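Cusen Kitchen Pack – README

Version notes, 18 October 2023
Maintained by Harish Pinto and Ajith Kartha

What you get

Cusen is a simulated kitchen kit for people who work on robot arm manipulation and don't want to spend a month modeling counters and kettles. We build it at Irkeo, and we use it every day ourselves. The pack has 1000 recorded episodes, the scene files to replay them, and a small set of scripts for changing the lighting, the camera angle and the objects on the counter.

All episodes use one arm with a gripper, mounted beside the counter. Everything is rendered. There is no real-world footage in the pack, so please plan your own transfer tests.

Why we like it

The kettle task is our favorite! A round body gives the gripper very little to work with, so the approach to the handle matters a lot, and small errors in wrist angle show up early. We had policies that looked great on blocks and fell apart here. The stone counter texture is busy on purpose, and the shadows are long enough in some scenes to upset a vision model trained under flat light – worth trying before you trust your numbers.
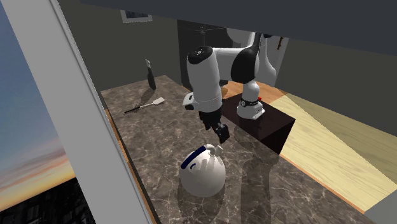

Kettle task, gripper in the space above the counter: the arm is over the white kettle and not holding anything.

Each episode folder holds the rendered views, joint positions, gripper state and a plain text instruction. Instructions were written by hand, 2 per episode, and we kept the odd phrasing where the meaning was clear.

Getting started

Unpack the archive, run the setup script, then run replay with an episode number. If the window opens and the arm moves, you're done. Start with the Henddale split, a set of 120 episodes that downloads fast and covers every task. The Iyer split is the harder one, with more clutter and stranger light.

Known issues

Contact between the gripper and thin handles can jitter at large time steps. Keep the default step unless you have a good reason.
Liquids are not simulated. The kettle is a rigid body.
Replay on 2 screens sometimes opens the viewer on the wrong one. Ajith is looking into it.

License and contact

Free for research and teaching. For product use, write to us first – we usually say yes. Bug reports are very welcome, and a replay log helps a lot. Send them to Harish through the Irkeo support page.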